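Skollcombe Training Shop
About us

The Skollcombe Training Shop is a practice grocery store on Dakent Street in Warkstead. We opened it because many people want to work in a store, or only to shop in one without worry, and a real store is a difficult place for the first try. With us there is no line behind you and no manager looking at the clock.

The course has 2 parts. In the first part you shop, and in the second part you work on the sales floor. Up to now 563 learners have completed both.

Learning to shop

Every visit begins with a list and a basket. Our baskets are light grey plastic with slots in the walls and a thick grey handle, the same kind that you carry in many supermarkets. We teach to put the heavy things in first and to keep the list in the free hand -- this is harder than it sounds. 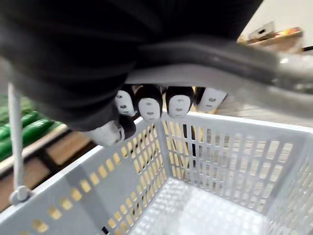
Miah wrote to us in June that the basket lesson should be longer, and that two rounds of the store were not enough to feel sure with a full list. We agreed, and the lesson now has a second hour.

Learning to keep the produce

The produce display is the favorite place of most learners. It is a wooden crate with compartments, and the vegetables are artificial, so they can be handled all day and nothing is wasted. Napa cabbages lie next to the spring onions, then come the long ridged gourds with green chili peppers, and after them cucumbers, carrots and tomatoes. Learners take from the crate, fill it again, and put back what was left in the wrong compartment.
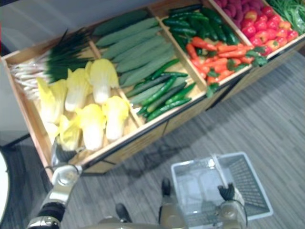 Visit us

The shop is open to visitors from 2 p.m. Please write to the office before you come, and tell us if you would like to try a lesson or only to look.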